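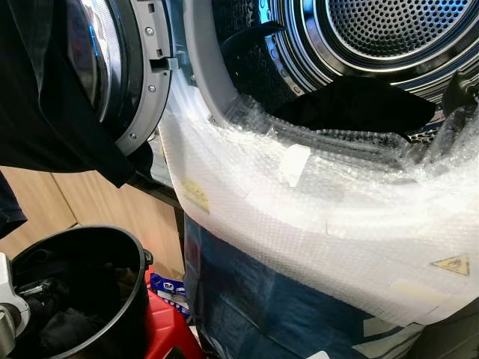 06/10/2019

Domingo, e mesmo assim passei a manhã a pensar na lavandaria. O Sterker entrou ao serviço há duas semanas e ainda não sei o que escrever sobre ele sem parecer velha e teimosa.

O homem da Mulell garantiu em junho que íamos deixar de nos baixar. Vinte quilos de roupa por carga, dizia ele, e as vossas costas agradecem. Na sexta-feira baixei-me tanto como antes, só que agora é para apanhar o que o braço deixa cair. Roupa preta é o pior. Pega numa peça, hesita, larga-a, volta a pegar, e eu ali de pé com as mãos nos bolsos da bata, que foi a instrução que nos deram: não ajudar, deixar aprender. Uma pessoa que passou metade da vida a encher tambores fica a ver encher um tambor.

A Noelia Vidal acha graça. Diz que é como ter um estagiário que não vai ao café. Eu respondi-lhe que o estagiário, ao fim de um mês, já sabe ver que uma camisa tem um lenço no bolso. Este não vê o lenço, e depois sou eu que tiro os fiapos brancos de uma carga inteira de calças de empregado de mesa.

O que mudou mesmo foi a conversa. Dantes dobrávamos as duas na mesma mesa e falava-se de tudo. Agora ela fica com o ecrã da Drireo, a carregar em «confirmar», e eu com as nódoas, do outro lado da sala. O Soler, que é o hotel que nos dá mais trabalho, mandou perguntar se com a máquina nova o preço baixa. Claro que mandou. O chefe disse que ia ver – e quando o chefe vai ver, quem paga são as horas extra.

Deram-me uma folha para apontar as falhas. Cada uma leva um código, e o 2511 é «peça não recolhida». Já escrevi tantos que me sai sozinho, até na lista das compras o ia pondo. Perguntei quem lê as folhas. Ficaram de me dizer.

Não tenho medo dele, isso não. Tenho é a sensação de estar a dar aulas de graça a quem há de ficar com a chave do armário. Se calhar engano-me. A Noelia jura que daqui a um ano estamos as duas a mandar em máquinas, sentadas, e com melhor ordenado. Gostava de ver isso por escrito.

Amanhã entro às sete. Levar a bata lavada e o creme das mãos.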